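The budget was due at five, and I had one line left to fill. Grippers, quantity, two. I'd typed the quantity back in the winter and then left the price blank all spring like a coward.

Vesna Kolev wanted Virko. Vesna Kolev always wanted Virko! She'd used them at her last job, over at Tomgate, and she talked about them the way my aunt talks about a dentist she had in 1988. The Virko quote was $2,905 apiece, cables included, delivery in May. Petkov came in lower, but Petkov wouldn't put a delivery date in writing, and their sales guy called me "chief."

"You're the one with the spreadsheet," Vesna said when I phoned her. "I just want something that closes when I tell it to."

"Does the one we've got not close?"

"Come down and see."

So I went down (I never go down, I have a nice chair) and stood by the shelf with my laptop balanced on one arm, trying to look like a man who understood what he was paying for.

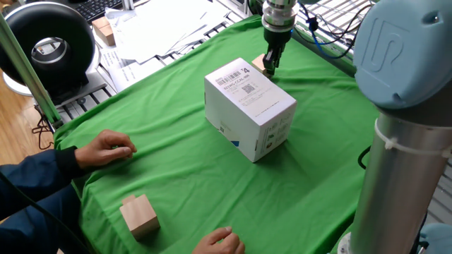
I've signed for every piece of equipment at Kustus for 7 years, and I still get a little thrill being near the stuff. I can tell you what we paid for the arm and when the warranty ran out. Ask me how it decides where to put its fingers and I'll change the subject to depreciation.

"Okay," I whispered to Vesna. "What am I looking for?"

"Why are you whispering?"

"I don't know. It feels like church."

She laughed, and then she did a thing she'd never done before, which was ask me what happened to the money if we didn't spend it. I told her the truth. It went upstairs and became carpet.

"Carpet," she said.

"Carpet tiles. Eight shades of gray, they're choosing now."

She thought about that for a good long while. Then she reached over, took my laptop right off my arm, and set it on a stool. She found the blank cell faster than I ever do, put in the Virko price, and before I could say a word she'd gone back and changed the quantity to three.

"For spares," she said.

I looked at the total. It was four-thirty, and the chair upstairs was getting cold. I hit save and went to find somebody who'd sign it.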